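**Kids' craft shelf – what stays, what goes?**

**nelledell_attic** – 1 November 2022
Clearing the craft stuff before we move to Fivwood. I have 9 boxes packed and then there's the hard core, the things that fit nowhere. I say the wooden box with the slot stays. My other half says it's a box with a hole in it. Opinions?
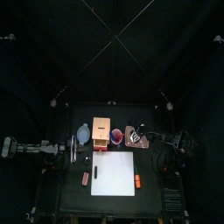

Funnel, slot box, red cup with the blue marker. Round one.

**Were_to_now**
Keep the box. Slot on top, little red drawer at the bottom, what more do you want from furniture?

**papertowel**
Disagree. We had a slot box. It ate three library cards and a cracker. Donate.

**Were_to_now**
That's a parenting problem – the box did its job.

**papertowel**
The cracker was mine.

**nistden_sorter**
Funnel goes in the kitchen box, surely? Ours does sand all summer and pancake batter in February. Washed in between, mostly.

**nelledell_attic**
It's been a hat, a trumpet and a volcano. I'm not pouring batter through it.

**nistden_sorter**
Suit yourself. Keep the cup and test the marker. I moved five dead ones across two states.

**nelledell_attic**
Marker works. Box stays. Funnel still under discussion at this end.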